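Right, kettle's on, it's Monday and I've been promising a few of you a thread on Drulska for ages, so settle in. I'll try to keep it short (I won't manage it).

Drulska is a small fashion house that most people know for one thing, the half-moon shoulder bag with the knotted strap. If you've been on a train lately you've probably sat opposite a copy of it. The real ones have a seam along the base that the copies nearly always skip.

Olga Carrilho started it with 6 styles, all cut from the ends of rolls that a bigger maker, Hodance, was selling off cheap. She'd done the pattern cutting there for years, and I do think it shows in how the early bags sit against your hip. They just hang so nicely!

The first proper run was 200 bags and every one went through a single shop in Sowerby. My aunt bought two, the lucky thing, and still won't let me borrow the green.

Then came knitwear, then the long coats, which I love and can't wear (too short, I look like a tent). Somewhere in there Stoselia bought a share of the business, and people got very gloomy about it. I was one of them, I'll admit.

I was mostly wrong though. The lining got a bit thinner one winter and then it got better again, and Olga still signs off every bag shape herself. The knotted strap has hardly changed at all.

Prices, as somebody always asks: an older half-moon in decent shape goes for around 800 now. The long coat in the heavy wool was 3,560 last time I dared look, and I closed the page and had a biscuit.

If you're buying second-hand, ask the seller for a picture of the base seam and another of the knot undone. A good seller won't mind a bit. There's a new colour due in June and I'm hoping for that lovely rusty red again.

Last post, pictures and then I'm off to make the tea x

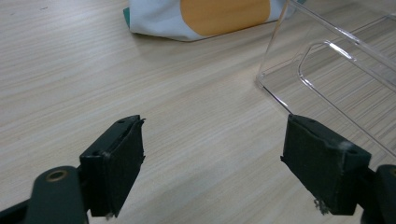
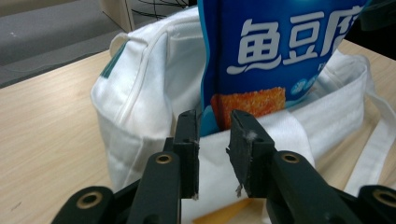
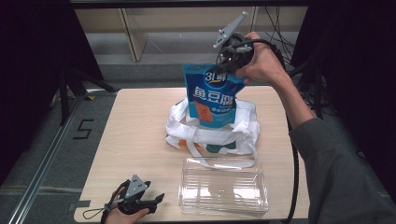 Bag on the table, white tote in the last two.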